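Do I need to book the Brulberg ferry ahead, or can I just turn up?

2 min read · 3 answers · 14 shares

kettle_and_tent
Heading over from Prindton in September with my partner and a very full station wagon. We've got four nights on the Brulberg side and want to do the coast track. The ferry site keeps timing out on me. Is it worth persevering, or do people just rock up and queue? Also keen to hear if the road the long way round is any good — Mum reckons it's lovely but she last drove it in the nineties.

saltbush_sal
Book the car! Foot passengers can wander on whenever they like, but there's only room for 60 vehicles and the campervans fill it fast. I paid $80 each way for the wagon last spring. If the site plays up, try it early in the morning, or ring the office at Kurkora (they're lovely, and they'll hold a spot while you dig out your card). Be in the lane half an hour before or they'll give it away. We learnt that one the hard way, with two cranky kids and a melted Paddle Pop.

Helpful (9) · Comments (2)

Do
just turn up, never had a problem. winter tho

Helpful (1)

gravelroadgran
I'd go round by road at least one way. It's 308 km from Prindton and the last bit past Kurkora is unsealed, so take it slowly and fill up before you leave town, as there's no servo for 200 km after that. The lookouts are gorgeous and there's a bakery at the halfway point with a proper vanilla slice. Then ferry home when you're tired — that's how we do it now.

Helpful (6) · Comments (0) 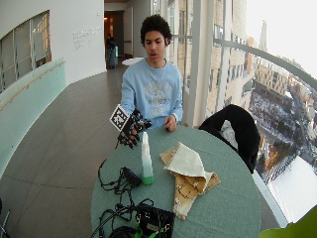 More from the Brulberg travel board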